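Grudstead Walking Lunch Project – progress report to the Imanon Fund
23 April 2022

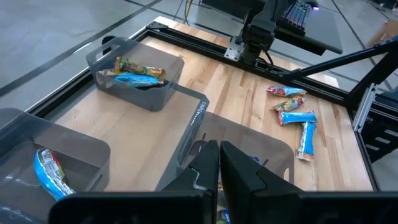
Snack bars in bins on the tabletop.

Hello again, and thank you for being so patient with me over the last report, which I know reached you late. This one's on time and it's longer, so get yourself a coffee.

The short version is that we're in decent shape. You gave us money to get a packed lunch to older people in Grudstead who live too far up the hill for the hot meals van, and to have whoever carries it stay for a chat. Since the grant started we've handed over 741 lunches. I had promised you 1,000 by the end of June, and I still think we'll get there, though it'll be closer than I'd like. The icy spell hurt us. The top road was closed more than it was open, and I wasn't going to send anyone up those steps with a backpack full of soup.

We started with 3 walking routes and we now have 6. The newest one goes out past the old Bitar mill and takes in a row of houses I'm embarrassed to say I didn't know were lived in! A woman at the end of that row told our walker she'd been eating toast for supper most of the winter. She's on the list now, and so is her brother next door (he says he only wants the cookies, but he takes the whole bag).

What's in the bag has changed a bit. The sandwiches are still the heart of it, with a piece of fruit and something sweet. We added a snack bar in the fall for people who don't have much of an appetite at noon but get hungry later, and that has gone over really well, apart from complaints about the wrappers. If your hands are stiff those things are murder to open. We tried snipping the corners ahead of time and the bars went stale, so now the walker just offers to open it at the door. Some folks say yes, some are insulted, and we're learning who's who.

Soup was the big experiment. I'd say it half worked. People love it, the flasks do their job, and getting the flasks back is a nightmare. I budgeted for replacing a few and we've replaced a lot more than a few. I'd like to move what's left of the printing line over to flasks if that's all right with you – we hardly printed anything, because the flyers did nothing and word of mouth did everything.

On money generally, we're under on fuel (it's a walking project, so I'm not sure why I put so much there in the first place) and over on bread. Sullia Bakery had been letting us have day-old loaves at a very kind price, but they've had to cut back on baking and there isn't always much left by closing. We now buy fresh on two mornings a week. It's better bread, I'll admit, but it costs more. The full sheet is attached, and I've marked the lines that moved.

You asked last time how we know the visits matter as well as the food. I've thought about that a lot and I don't have a perfect answer. The walkers fill in a small card after each round, and I read every one. Most say things like "fine, talked about the dog." A handful have led to something bigger: a broken boiler, a missed eye appointment, a man who had stopped going downstairs. I've put a few of the cards in with this report, with names taken off. I'd rather you read those than have me turn them into a score.

The thing that worries me most is walkers. We lose people whenever the college term ends, and up to half the team could be gone over the summer. I've been talking to the hiking club, who like hills more than is reasonable, and they're willing to take on the two steepest routes. They want proper training first, which is fair, so I've set aside an evening for that and I'll lean on our more experienced walkers to run it with me.

Between now and the end of June I'm going to get the hiking club started, sort out the flasks, and knock on doors along the lower lane, where we have almost no one signed up and I can't believe there's no need. I'd also love for one of you to come out on a round. Wear decent shoes, and let me know a few days ahead so I can put you on the mill route, where the views are best and somebody will certainly try to feed you.

Please send the answer about the printing money whenever you can. I'll hold off on ordering until I hear.

Warmly,
Project lead, Grudstead Walking Lunch Project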